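Hellier Play Food Tray, pink-orange with pale rim
Sold by Zamora

The listing promises a tray that "brings snack time to life." It's a tray. I put it on our shop page because people kept asking for one to go with the loose vegetables, and it does hold them.

The rim is pale and the middle is shiny, so expect glare under a bright lamp. Hellier says it survives 100 washes - we stopped at three. 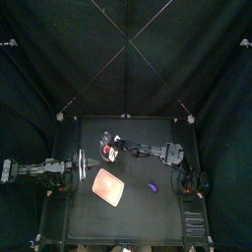
Vegetables are sold separately, and I'd buy those first. Returns go to Ineke Schouten, unused, with the sleeve on.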